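Skotero
Careers > Open positions

Remote Operator, Simulation (Kitchen Tasks)

Location: Bumport office, with some work from home after training
Type: Part time or full time, hourly
Reports to: Oda Torvik, Data Operations
Openings: 6
Posted: 20 Feb 2018

About the job

Skotero sells a simulation kit for companies and labs that build home robots. The kit comes with a set of furnished rooms, a library of household objects, and recorded demonstrations of a two-armed robot doing ordinary chores in those rooms. Customers use the demonstrations to train and test their own software before they try it on hardware.

The demonstrations are made by people. An operator sits at a station, wears a headset, holds a controller in each hand, and moves the simulated arms through a task from start to finish. We are hiring operators for the next release of the kitchen pack, which is called Brorwood.

You do not need a background in robotics. Most of our current operators came from other kinds of work, including food service, dental labs, sewing and alterations, and warehouse picking. What they have in common is patience with small hand movements and a willingness to do the same thing again when it didn't come out right.

What you will do

Record kitchen tasks from a written task sheet. Typical tasks are moving a cup from one counter to another, putting a lid on a container, opening and closing cabinet doors, loading a rack, and passing an object from one gripper to the other.

Repeat each task with changes. The objects start in different places, the lighting changes, and sometimes the room itself is swapped. A normal shift is 35 accepted recordings, depending on the length of the tasks.

Mark your own recordings as good, usable or bad, and add a short note when something odd happens. An object sliding through a countertop is a software problem and goes to the engineering team. A dropped cup is a normal part of the work and gets its own tag.

Sit in on a review twice a month with Sobia Virk, who runs quality checks. She plays back recordings from the whole group and goes over grip, speed and wasted motion.

Try out new rooms and objects before they go to customers, and write up what you find. Reports can be short. "Left arm can't reach back burner from start position" is a good report.

What we are looking for

Steady hands and good depth perception. You will be judging distances through a headset for much of the day.

Comfort with a headset for sessions of 20 minutes at a time, with breaks between. Some people get motion sick and some don't. There is a trial session during the interview so both sides can find out early.

Enough written English to follow a task sheet and write clear notes.

Basic computer skills. If you can manage files in folders and fill out a web form, you have enough.

Able to commit to at least three shifts a week through the end of October.

Helpful but not required: experience with video games that use two-handed controllers, any kind of bench or craft work, or previous data labeling work. Left-handed applicants are welcome. The stations can be set up either way.

Training

Training is paid and takes two weeks. The first week is spent on a practice counter with large, simple objects and one arm. In the second week you move to both arms and a full room. Saqib Rind leads the training and has been recording with us for three years. At the end you do a set of graded tasks. People who need more time usually get another week.

After training, operators with a good home connection can take a station home for up to half of their shifts. We supply the headset, controllers and computer. You supply a chair, a desk and a room where you can close the door.

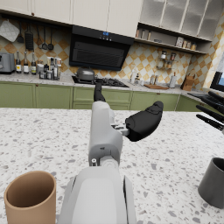
Counter task in a simulated kitchen, with cups on the island and the cooktop on the far wall.

Hours and pay

Shifts are four or six hours, mornings or afternoons. Pay is hourly and the same for office and home shifts. The rate is given in the first phone call. Rejected recordings do not reduce your pay — you are paid for time at the station.

Operators who stay through the Brorwood release receive a completion payment of $2000, or half that amount for part-time staff. The release needs to cover a long list of tasks and we would like to keep the same group together for it.

How to apply

Use the form at the bottom of this page. Attach a resume, or just write a few paragraphs about the work you have done. We also ask for one short paragraph explaining how to do a simple kitchen job, such as making tea, written for someone who has never done it. We read these closely.

Fouzia Paracha in hiring will answer all applications, usually within two weeks. If you are invited in, plan on two hours: a talk with Fouzia and Oda, the headset trial, and a short task with the arms. Please bring your glasses if you wear them.

If you need a change to the station, the schedule or the interview, say so in the form or write to Fouzia through the contact page.

Applications stay open until all positions are filled.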